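**Residência universitária: perdi o prazo do rastreio de saúde e bloquearam-me o cartão da cantina. Como resolvo?**

Olá a todos! Cheguei em setembro à Universidade de Predorcombe para um semestre de intercâmbio e, antes de mais, estou a adorar. A biblioteca fica aberta até tarde, o coro aceita gente desafinada (entrei!) e a residência de Asstead tem uma vista sobre o rio que ainda me faz parar à janela todas as manhãs.

Agora o problema. Na sessão de boas-vindas disseram que todos os residentes novos tinham de passar pelos serviços de saúde para a consulta de entrada: boletim de vacinas, um questionário e uma conversa rápida com a enfermeira. O prazo eram 10 dias a contar do check-in. Eu marquei pelo portal Florell, recebi um ecrã verde a dizer "pedido registado" e fiquei descansada. Afinal "registado" não quer dizer "confirmado", a marcação nunca ficou feita e ontem, às 12h30, o cartão deu vermelho na cantina. À porta do ginásio a mesma coisa.

O que já fiz:

- Fui ao balcão da residência. Dizem que é com os serviços de saúde.
- Liguei para os serviços de saúde. Dizem que o bloqueio é feito pela residência.
- Escrevi para o apoio do Florell e recebi uma resposta automática com o número de pedido.

O quarto continua a abrir, felizmente. Queria saber três coisas: quem é que levanta mesmo o bloqueio, se há multa, e se o boletim de vacinas português serve ou se tem de ser traduzido. O meu é o antigo, em papel, com carimbos de várias épocas e uma letra de médico que nem a minha mãe decifra.

Obrigada desde já!

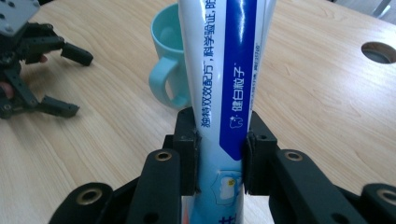 Acrescento um pormenor que pode ser importante: estou inscrita como estudante de mobilidade e no portal apareço com dois perfis, um com o apelido completo e outro só com o primeiro. Não sei se o pedido ficou preso no perfil errado. Tentei juntar os dois e o botão está cinzento.

*Perguntado por marta_intercambio · etiquetas: residências, serviços de saúde, cartão de estudante*

---

## 3 respostas

### Resposta aceite

Bem-vinda, Marta! Isto tem solução e costuma ser rápida, passei pelo mesmo quando cá cheguei e agora dou uma ajuda no gabinete de acolhimento.

O bloqueio é automático. O Florell envia todas as noites à residência a lista de quem não tem a consulta confirmada, e o sistema dos cartões corta a cantina e o ginásio. Por isso é que cada balcão aponta para o outro: nenhum deles carregou num botão. Quem pode levantar a restrição à mão é o secretariado dos serviços de saúde, no edifício Ofori, sala 62, no primeiro andar (a sinalética manda-te para a cave, ignora).

Faz assim:

1. Vai lá pessoalmente, de manhã, antes das 11h. Por telefone apanhas a linha geral, que não tem acesso aos cartões.
2. Leva o cartão de estudante, o passaporte ou cartão de cidadão, e a impressão ou captura do "pedido registado". Se já não tens o ecrã, serve o email com o número de pedido.
3. Diz logo na primeira frase que tens **perfil duplicado**. São palavras mágicas! Quase de certeza o pedido está no perfil que não tem quarto associado, e só eles conseguem fundir os dois.
4. Pede a marcação ali mesmo. Assim que ficar como "confirmada", podem pedir o desbloqueio sem esperares pela consulta.

O cartão volta a funcionar depois da atualização da noite. Se precisares de almoçar nesse dia, pede à secretaria uma senha em papel. Existem, e a senhora da caixa aceita-as sem problema.

Multa não há para a primeira falta. Há um aviso no processo, que desaparece no fim do semestre. Se faltares à consulta já confirmada, aí sim, cobram.

Quanto ao boletim: o português serve. Os nomes das vacinas são quase todos reconhecíveis e a enfermeira-chefe, Áine Hegarty, já viu boletins de meio mundo e tem uma paciência extraordinária com caligrafias. Se puderes, descarrega também a versão digital do teu país, que costuma vir com as datas limpas.

Boa sorte, e bom coro!

*Ghazal Bakhtiari · 2 comentários*

> **marta_intercambio:** Era mesmo o perfil duplicado!! Fui às nove e meia, fundiram tudo enquanto eu esperava e saí com a consulta marcada. Muito, muito obrigada. E obrigada pela dica da cave, ia mesmo para lá.

> **Ghazal Bakhtiari:** Que alegria! Marca a resposta como aceite, para quem vier no próximo semestre a encontrar mais depressa.

---

### Resposta

A mim desbloquearam por email, sem ir a lado nenhum. Mas foi no ano passado e o portal era outro, não sei se ainda dá.

*tiago_r*

---

### Resposta

Só para completar o que já disseram, que está ótimo: quem vive em Asstead pode pedir à receção que anote no processo "cantina por motivo de alimentação incluída". Se pagas o quarto com refeições, o regulamento da residência diz (está nas páginas finais, em letra pequena) que o acesso à cantina não pode ficar cortado mais de 2 dias seguidos. Eu não sabia e andei quase uma semana a massa com atum.

O ginásio não entra nesta regra, esse fica fechado até à confirmação.

E aproveitem a consulta! Eu ia contrariado e acabei por sair de lá com o reforço do tétano em dia, os horários do apoio psicológico e a inscrição no grupo de caminhadas, que é das melhores coisas que fiz desde que cheguei. Perguntem pelo folheto, que não está à vista.

*joao.asstead*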